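Front of House Basics, Unit 4: The Bakery Tray and the Place Behind It
Handout for the evening group, room 15. Please bring it back in February, because I'm not printing it twice.

Last unit we did soup, and several of you are still doing soup. This one is drier.

What we mean by a tray setting

A tray setting is baked goods offered on one shared tray, with a placemat in front of it for whoever is eating. It turns up at hotel breakfasts, in meeting rooms and at the sort of afternoon tea where the host has lost interest in stands. The Stullivlow guesthouse, where most of you will do your placement, sends out 61 of them on a busy morning. Each one is laid by a person who would like to be sitting down.

Order of work

Placemat first, square to the table edge. Tray second, behind the mat, near enough to reach without standing up. Food third. Plate and cutlery if the order sheet says so, and the order sheet at Stullivlow is written by hand, so ask.

Don't load the tray in the kitchen and carry it through two doors. Everybody tries this once. Rolls are round underneath and have no loyalty.

Arranging the food

The old Wollum manual, which some of you have found second-hand, gives 227 pages to service and one paragraph to bread. The paragraph says "arrange attractively". What follows is my attempt to be more use than that.

Mix the shapes. Five round buns look like a delivery. Put something long among them, and turn it on the diagonal. Keep dark items apart from other dark items, or they will be taken for one large dark item. Leave some tray showing, especially if it has a pattern, as the pattern was probably what the tray cost. Rows are for the shop counter.

A patterned tray with a placemat in front, five items, no rows:

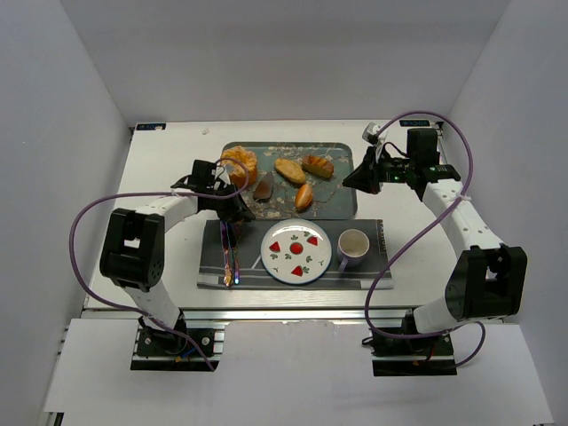 Siv Tveit objects that rows are quicker to count, quicker to refill, and that no guest has ever sent back a roll for standing next to another roll. She would put the lot in two straight lines and use the time saved on the coffee.

I have printed this because it is a fair point and because she said it three times. My answer is that rows show every gap. Once one bun has gone from a line, the next guest feels they are taking part in a theft. A loose arrangement can lose two and still look meant. On coffee we agree.

Glazed and sticky things

Anything with a glaze goes where it can be lifted without dragging a sleeve over its neighbours. Tongs, always. If the Ansari tongs have gone missing again, use the short ones from the Jonddale drawer and put them back in the Jonddale drawer.

For next time

Read page 166 of the manual, on clearing. Lay one tray setting at home using whatever is in the bread bin, and sketch it from the guest's side. Stick figures are fine. Toast counts as a baked item for this exercise only.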